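Handent Hand-Held Gripper
Set-Up and Care Guide
Section 7: When the Fingers Stick, Lag, or Fail to Open Fully

Applies to grippers with serial numbers from 1813 upward. Revised 15 March 2018.

7.1 Before you begin

If you have turned to this section, your gripper has probably done one of two things. Either the fingers have closed on something and stayed there after you let go of the trigger, or they have opened again but stopped short, so that one finger hangs back while its partner swings out as it should. Both are usually cured at the kitchen table with the tools that came in the case, and we would ask you to read the whole section through once before you pick up the hex key. It will not take long, and the steps make a good deal more sense when you know where they are headed.

A little background may help. After the January update to our service notes, the workshop at Skellness went back through the fault reports and found that most of the sticking fingers had the same thing wrong with them: a thread, a hair, or a bit of fine fabric wound around one of the linkage pins. It gets in a strand at a time. You may work happily for days with a joint that is slowly tightening up, and then the finger stops in the middle of a grasp and everyone assumes the spring has gone. The spring is very rarely to blame, so please leave the spring cover closed until you reach step 12.

CAUTION: Never put your own fingers between the pads to free an item while the trigger is held or the lock is on. A stuck finger is under spring load and can snap shut when the blockage lets go. It will give you a nasty pinch, and it has broken a fingernail or two.

CAUTION: Take the battery out of the recording unit before you bring any tool near the linkage.

7.2 Freeing a stuck finger

1. Let go of the trigger. Do not squeeze harder. It is the natural thing to do, and it pulls the thread deeper into the joint.

2. Set the lock to OFF and rest the gripper on a folded towel with the pads facing away from you.

3. If an item is still held, support it from below and ease it out sideways along the pads. If it will not come, cut it. A hair tie costs a good deal less than a finger assembly.

4. Look at each of the pins in turn under a good lamp. Start with the one at the base of the slow finger, then move to the one farther out on the same arm. Pale threads show up well against the black arms, and dark ones hardly at all, so turn the gripper slowly and watch for anything that catches the light.

5. Lift loose strands with the plastic pick (part 2312). Work outward, away from the pin. Please don't use a sewing needle here, however handy it may be — a scratched pin will collect lint for the rest of its life.

6. Wipe the joint with the dry cloth. Do not oil it. Oil turns lint into a paste, and you will be back at step 1 before the week is out.

7. Press and release the trigger slowly, several times over. Both fingers should move together and come to rest at the same width.

Note: If a finger now moves freely but the pad feels loose, go to Section 8, Pads.

7.3 Testing with soft items

A gripper that passes step 7 in the air may still misbehave with something between its fingers, so do finish with a proper test. Gathered fabric is the hardest on the linkage, and for that reason it is the best thing to test with.

8. Put a few scrunchies or other soft hair accessories in a shallow box with low sides, and set the box on a bed or table where you can stand over it comfortably.

9. Open the fingers fully and bring them over the box from above. Stop before you touch anything, and check that both arms have swung out and that the ribbed pads face each other across the gap.
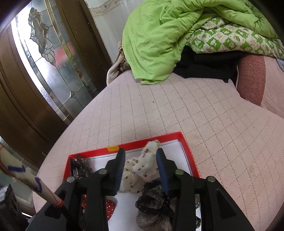

Aranda wrote to us after the first printing to say that step 9 was the one that found the fault: the fingers had looked perfectly good during the trigger test, and it was only on holding them wide open and still for a moment that the left one began to creep inward. We have kept the wait in the procedure for that reason. Give it a slow breath or two.

10. Lower the gripper, close on one item, lift it clear of the rim, and release. The item should drop as soon as the trigger is let go. Keep sleeves, cords and long hair well away from the linkage while you do this.

11. Repeat with each item in the box. If a finger lags on one particular fabric only, note which fabric it was. Sheer, pleated material is more easily drawn toward the joints, and you may do better to take it by the thickest part of the gather.

12. If the fault comes back within 3 grasps, stop there and open the spring cover as shown in Section 9. Should the spring be bent or discolored, do not fit it again.

CAUTION: Do not carry on recording with a finger that lags. The linkage will wear unevenly, and the width readings from that session cannot be corrected later.

7.4 Routine care

Check the pins after every session with fabric, wool or hair items, and in any case after 400 grasps. Grippers supplied in the Ullwood case have the pick clipped inside the lid. In older cases it is under the foam, where it is easily missed.

If you need to send the gripper back to Skellness, leave any trapped material just as you found it and put the lock to OFF before packing. Enclose a short note saying which finger sticks, and what it was holding at the time.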